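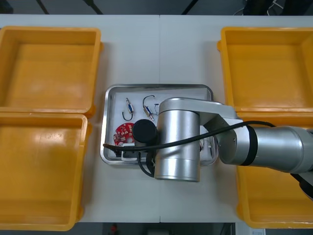 How a Robot Club Teaches an Arm to Sort Parts

Have you ever cleaned out a junk drawer? You pick something up, look at it, decide where it goes, and put it there. You hardly think about it. For a robot arm, every one of those steps has to be worked out by somebody first.

The students in the Clirkwood robot club are working on this problem. Their project is called Drellora. The goal is to have a robot arm take small electronic parts out of a tray and put each kind of part into its own bin.

What is on the table?

The parts wait in a shallow metal tray in the middle. Yellow bins stand to the left and right of it. The bins are big and the parts are small, so the arm doesn't have to be very exact when it lets go. It does have to be exact when it picks up.

The tray has a white bottom. Dark wires and a red circuit board are easy to tell apart from white. If you have ever dropped a black bead on a black rug, you know why the club likes a plain background.

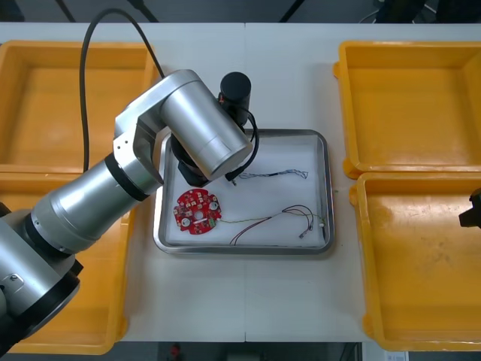

The arm reaches over the tray. The red circuit board lies on white paper.

How does the arm move?

A robot arm is a little like your own arm. It has stiff parts, called links, and places where it bends or turns, called joints. Your elbow is a joint. So is your wrist. Inside each joint of a robot arm is a motor.

To move the arm to the tray, a computer tells every joint how far to turn. If one joint turns too far, the end of the arm misses the part. Try it yourself. Hold your arm out straight and move only your shoulder a tiny bit. Your fingertips travel a lot farther than your shoulder does.

Which parts are hard?

A circuit board is flat and stiff. It keeps its shape, so the club can measure it once and the numbers stay good. The trouble is getting hold of something so thin when it is lying flat.

Wires are harder. A wire can curl, twist, or hook onto the part next to it. The same wire can look different every time it is put down. Students have to plan for many shapes instead of one.

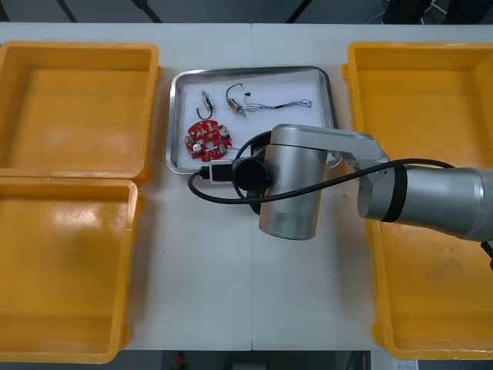

Parts in the tray: the red board, small pieces with bent wires, and a thin bundle of wires with loose ends.

What do the students do?

They work in teams of 4. Two students set out the parts and check that nothing is in the way of the arm. One runs the computer. One writes down what happened on each try, including the misses. The jobs change at every meeting.

Before the arm moves, everyone steps back from the table and the student at the computer says "moving" out loud. Hands stay away until the arm has stopped and an adult says it is okay.

The club wants to record 200 tries before the spring open house in April.

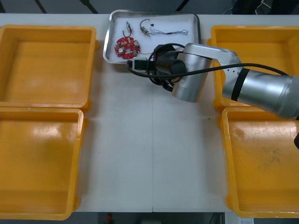 Try it at home

You will need a baking pan, a sheet of white paper, two bowls, some paper clips, some short pieces of yarn, and a pair of kitchen tongs.

Put the paper in the pan and drop the clips and yarn on top. Ask a friend to be the computer. You are the arm. Close your eyes and move only when your friend gives you an order, such as "left," "down," or "close." Sort the clips into one bowl and the yarn into the other.

Write down how many orders it takes to move one clip. Then do the same with one piece of yarn, and trade places.

Words to know

Joint: a place where a robot arm bends or turns.
Link: a stiff piece between two joints.
Gripper: a tool on the end of the arm that holds things.
Circuit board: a flat board that connects small electronic parts.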